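The tray is treated as a carrying device. In most service manuals I have read, it gets one line: load it, lift it, take it to the table. I think this is a mistake in classification. A tray that arrives with a full place setting on it is a layout, and it should be specified the way a layout is specified, with positions, clearances and an order of loading.

I came to this view while editing the table-service section of the Galham handbook. The old text listed the contents of a single-cover tray and left the arrangement to the person loading it. Domnica Stoica, who reviewed the draft, asked why the list had quantities and no positions. I had no good answer.

## The plate sets the datum

A rectangular tray has two useful zones when it carries a round plate. The plate takes the larger one. What remains on the other side is a strip, and the strip belongs to the napkin and the utensils. Any bowl goes on the plate, where it costs no additional floor area. The mug gets what is left over, usually a corner.

The corner is the weak point of the whole arrangement. A mug placed there tends to ride up against the rim, and its handle may project past the tray's edge. A projecting handle is the first thing to meet a door frame. I would write the rule as follows: the mug stands fully inside the rim, handle turned inward or parallel to the long side. If the plate is too large to permit this, the plate is wrong for the tray.

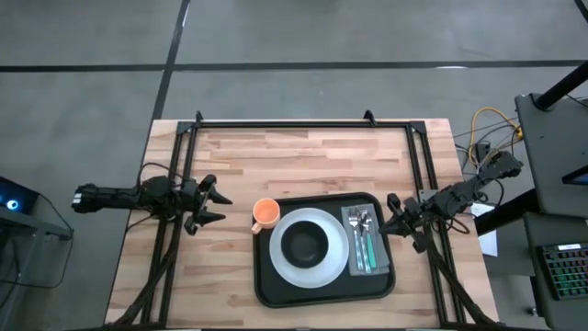
## The napkin is a bearing surface

Folded cloth under the utensils is usually defended on grounds of appearance. The better argument is friction. Metal on a smooth tray slides at a small tilt; metal on cloth slides later. The fold also raises the handles slightly and makes them easier to pick up.

Two conditions apply. The fold must be at least as wide as the utensils laid side by side, and its layers should be squared. An offset layer does no harm on the table, but it gives a thumb something to catch during loading.

Heads together, handles together, all pointing one way. I see no case for alternating them. Paraschiva Jitaru has argued that alternation saves width, and on a narrow strip she is correct by a few millimeters. She also has to turn every second piece around at the table.

## Loose utensils are unfinished work

A knife lying by itself on bare wood has no assigned position. It may be waiting to go onto a tray or it may have come off one, and the next person at the table cannot tell which. The same applies to a spoon left by the table's side. Both conditions look identical and call for opposite actions, since one piece is clean stock and the other is washing up.

The standard remedy is a cutlery caddy. I have no objection to a caddy, but it solves storage and leaves the transfer untouched. What the transfer needs is a rule that a utensil is in one of two places: its container or its napkin. The table between them is transit, and nothing should be parked in transit.

Handle color helps here more than it is given credit for. A teal handle separates from pale timber at a glance, where a plain steel one takes on the tone of whatever is under it. The Wister canteen went to colored handles in February, mainly to keep its sets from mixing with those of the office upstairs. The side effect was that strays were noticed sooner. 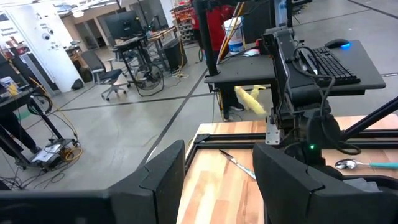

**TABLEWARE / SIGHT LINES**

Most layouts are drawn from overhead. This is convenient for the person drawing and gives poor information about height. Seen from the level of the tray, a plate is a thin horizontal line, a mug is a tall obstruction, and a large bowl is a wall. Reach is governed by this second view.

The practical consequence concerns order. Tall pieces should be loaded last and placed farthest from the loading hand, so that no one reaches over a mug to set down a fork. The old Galham text loaded the mug first because it came first on the list. The list was alphabetical by the supplier's item name.

Surface finish is also easier to judge from low down. A dark, slightly glossy surface shows reflections under the pieces, and it will show crumbs and water marks in the same way. I regard that as a point in its favor. A tray that hides dirt is inspected less. 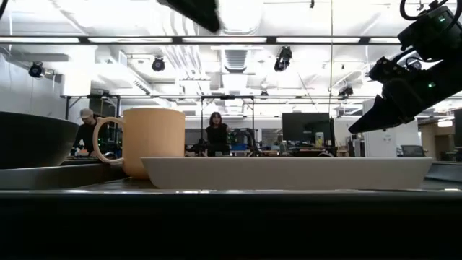 *Text by Nafula Wanyama, service standards, Galham*

The objection I expect is that all this is excessive for a mug, a bowl and a plate. Tâm Mạch put it to me in those terms, adding that competent people arrange a tray well without being told. I accept the second part. Competent people arrange a tray well in 5 different ways, and whoever receives the trays then has to read each one before unloading it. A fixed layout removes the reading.

The revised section runs to 4 short paragraphs and a plan drawing. It fixes the plate zone, the napkin strip, the mug position and the loading order. It leaves the choice of bowl open, provided that the bowl's base sits flat inside the rim of the plate. I would have preferred to fix the bowl as well, but the stock at our second site is mixed and will stay mixed until it breaks.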